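I'd been trying to get an hour with Kyriaki Deligiannis since November, and every time we settled on a day something broke, or somebody called in sick, or a truck showed up early. So when she finally texted me "come now, bring coffee," I grabbed my coat and drove out to Nirkside before she could change her mind.

Kyriaki runs the sorting and kitting side at Cerkine, a small shop that packs sample sets for tile and block makers. If you've ever stood in a showroom turning over a little chunk of colored block and wondering whether it would look good on your patio, there's a fair chance it went through her hands. Or through the hands of Csenge Hajdu, who has been on the benches longer than anyone and who joined us for most of the conversation (she'd heard there was coffee).

I wanted to talk about the robot arm, of course. Kyriaki wanted to talk about wrists.

"Everybody asks me how fast it is," she said. "And I say, come and look at our wrists first. You reach into a bin, you pinch, you turn, you put it down. Now do that 700 times before you go home. I had two people in braces last winter, and I was one of them!"

So that was how it started. She put in a request, got told no, put it in again with the sick days stapled to the front, and got told maybe. The arm came with a contract from Nadivell, the company that handles the software, and for the first few weeks it mostly stood there while people in nice shoes typed at it.

"I was against it," Csenge said, stirring her cup. "Put that in. I was against it and I told everyone. I thought, this is my job in a crate."

And now?

"Now I'm against it on Mondays," she said, and laughed so hard she had to put the cup down.

What changed for her is that she doesn't pick anymore, or not much. She sets up the bin, runs the batch, and steps in when the arm gets confused. She also decides what counts as a good pick, and I could have listened to her on that all afternoon. Blocks out in the open are easy, she told me. Blocks up against a wall are a different story, because the fingers need somewhere to go.

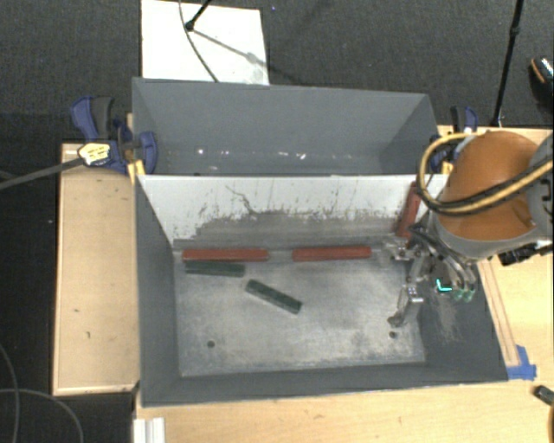

Red and green blocks in the sorting bin, with the gripper down near the right-hand wall.

"See the ones along the divider?" Csenge said. "Those are the ones that make me talk to it. The green one lying out by itself, that's a gift. And then you get one standing on end in the corner and you think, well, good luck, my friend."

I asked whether she really talks to it. She does. In Hungarian, mainly, and not all of it printable.

I also asked about the bin, which has plainly lived a life. Kyriaki told me it had been in the shop for years before the arm came, and she flatly refused to buy a new one. "They wanted a special bin for 400 dollars. I said we have a bin! We clamped ours to the table and that was the end of the meeting." The dust is a running battle, though. It gets on everything, and she has written a wipe-down into the end of each shift, which people skip, and which she then does herself while complaining loudly.

The harder part of our talk was about hours. Cerkine didn't let anyone go when the arm came in, and Kyriaki is proud of that, but she was careful with me about it. When a picker named Csonka retired, his spot wasn't filled. "So is that a job lost?" she said. "I go back and forth. He'd tell you yes. He did tell me yes, at his own party, with cake in his hand."

Csenge was quieter on this one. She got a raise out of the change, after asking for it twice, and she likes that her hands don't ache at night. But she misses the bench. There used to be four of them shoulder to shoulder with the radio on, arguing about whose turn it was to choose the station, and these days she can go a whole morning with only the arm for company. "It has no opinions about music," she said. "I tried everything."

Kyriaki has moved the packing table closer so that people can at least shout to each other, and she's started training the younger packers on the arm so it isn't always Csenge who gets stuck with it. The best batch so far was 469 blocks without anyone stepping in. Somebody wrote the number on the wall in marker, and she has decided to leave it up.

Before I left I asked them both what they'd say to a shop that was thinking about getting one. Kyriaki said to ask the pickers before you sign anything, and to pay them for the time they spend teaching it. Csenge thought about it for a while, finishing the last of the coffee.

"Get a better chair," she said. "You're going to be sitting and watching a lot more than you think."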